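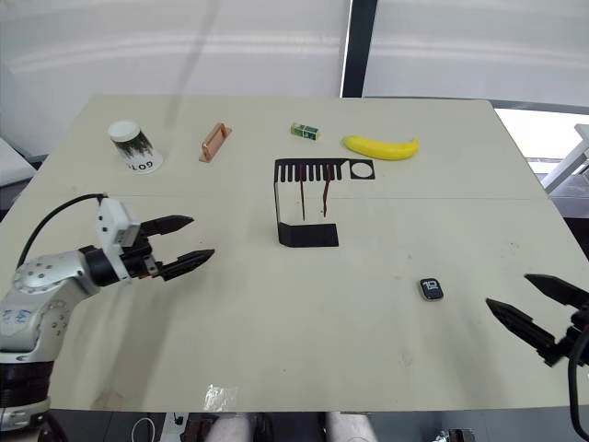

Watch Strap Fitter and General Table Person
Wevunska Repairs, Ivmont
Posted 2023-06-29

We take straps off smartwatches and put other straps on. That is most of the job, and we would like you to know it before you buy a new shirt for the interview.

The shop is on Fitzgerald Street, over a store that sells blinds. People bring in watches with straps that have split, faded or been introduced to a dog. Last October we also took on the strap work for Moltance, a chain of gyms that hands its members a watch and then seems surprised when they sweat on it. The first batch was 520 watches. The next is 1,000, and we have run out of relatives.

What you would do all day

Fit and remove straps, mostly at one long, light-colored table. Check that the strap is the right way around. Check again. Wipe the watch, bag it, write the ticket in letters another human can read.

Use the rack. It is a bent piece of black metal with a row of slots like a comb and a round hole toward one end of the top, and everyone who starts here thinks they can manage without it.

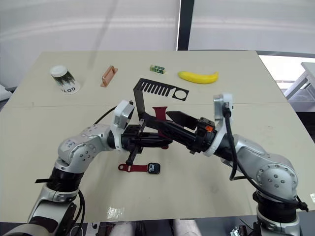
You will come around to it in your first week. Straps are slippery little things and two hands are never quite enough.

Keep the table fit to work on. Items drift to the far edge and settle there – the copper-colored handle, the little green-and-white box, the banana – and we would like the middle kept for watches.

What we are looking for

Steady hands and decent close-up eyesight, with glasses or without. Patience with pins that jump. You don't need repair experience. If you have built models, hemmed curtains or untangled necklaces for money or love, say so. Please don't tell us you are a perfectionist. We have had several and the tickets never got written.

Hours and pay

Part-time, mornings, 96 hours a month. Pay is $700 every two weeks, plus coffee, which we don't count as a benefit and neither will you. There is a paid trial morning. Stairs only, sorry, and they are steep.

How to apply

Drop a note through the door on Fitzgerald Street or hand it in at the counter. Half a page is plenty. Tell us when you could start and the smallest thing you have ever fixed. We reply to everyone, though in busy weeks the reply may be short.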